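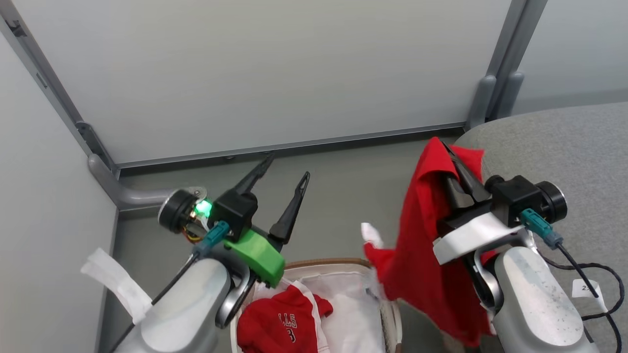
Minutes, Open Day Working Group
Lustumholm site, small meeting room, March

1. Minutes of last meeting
Accepted with one change. Under item 4, the room reference should read 1841.

2. Demonstration cell
The two-arm cell will be shown to visitors at the open day. The task is garment handling: picking clothing from a lined container and lifting it clear of the rim. Red jerseys stay in the set because they stand out against the gray floor and walls. Wunusar asked for towels to be added. Deferred until the folding routine has been tested with them.

3. Grippers
Both finger types stay on the arms as mounted. Wunusar reported that the closing force setting was changed after the last software load and has to be entered again by hand at startup. Nseir will add this to the startup sheet. The wrist cable on the right arm is to be checked for slack before each session.

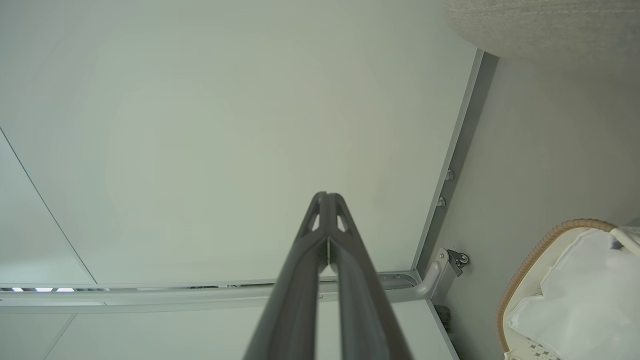
Ingrid Palecek

4. Wrist cameras
The wrist view will be shown on the visitor screen next to the head view. With the fingers closed, they fill much of the lower part of the wrist view. Bako proposed a wider lens. Not agreed, as the calibration would have to be repeated. The existing view will be used with a short caption.

5. Visitor flow
Groups of 8, with two staff members at the cell. Visitors stay behind the floor tape while the arms are powered. Each run is followed by time for questions. First group enters at 10:00 a.m.

6. Budget
The request for $3000 was approved. It covers the visitor screen, floor tape and spare finger pads. Printing is charged to the site account.

7. Actions
Nseir: startup sheet, including the force setting.
Wunusar: towel test, result by email.
Bako: caption text for the wrist view.
Lustumholm: floor tape, screen order, parking notice.

8. Next meeting
Same room, 2 p.m., after the full rehearsal. Agenda items to the site office beforehand.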